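Small Things on White: The Tabletop Gallery

Posted by Dorottya Csizmadia

Every few months I put one object on a white table and take its picture. It began as a way to avoid sorting the toy cupboard and has now outlasted two toy cupboards. My friend Etelka Oláh calls it "the museum of things you should have put away," and she has contributed three items to it, so she can keep her opinions short.

The rules are simple. One object, plain surface, nothing cute. Objects with googly eyes go back where they came from. I broke this rule in June for a felt owl and the letters were unkind.

This time it's blocks. I have strong feelings about blocks. A good one sits flat, doesn't roll under the sofa, and hurts only moderately when you find it with your heel. The green ones are my favorites. Red gets all the attention, blue gets chewed, and green quietly ends up at the bottom of the tower holding everybody else up. 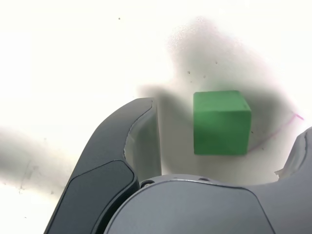 Green cube, matte, soft at the corners. The big gray shadow is doing most of the acting. Extra credit to the curl of pink-purple on the right and to the dark specks, which I have decided are part of the composition.

A white tabletop sounds like the easy choice until you own one. It shows every crumb and every bit of fluff. I wipe, I turn my back, and there is a dot. I used to edit them out, one at a time, until Etelka asked what I was doing with my evenings.

Next up is spoons, if I can find one without a dent. Requests are welcome through the contact page. Please don't send owls.

Filed under: blocks, green, tabletop
Last updated Friday, March 14, 2025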